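ok so the Tukstead bus change. short thread bc I'm on my break

they cut the 4 from every 20 min to twice an hour. starting June. no notice at my stop, found out from Oanh Lò at work who found out from the driver

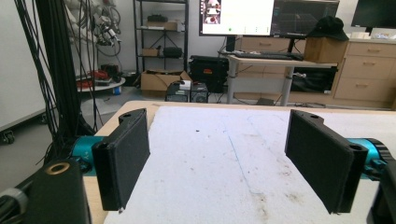

which means if you miss the 7:40 you're late, period. almost 400 people signed the thing Josefina Herrera put up at the library and the city still says ridership is "under review"

meeting is Wednesday, 6pm, upstairs not the main room. bring your actual commute times, they dont want speeches

ok break over. will post notes after

Recent posts
Henriques bakery hours, again
Lost gray cat near Reka St
Is the Pokeo app down for anyone else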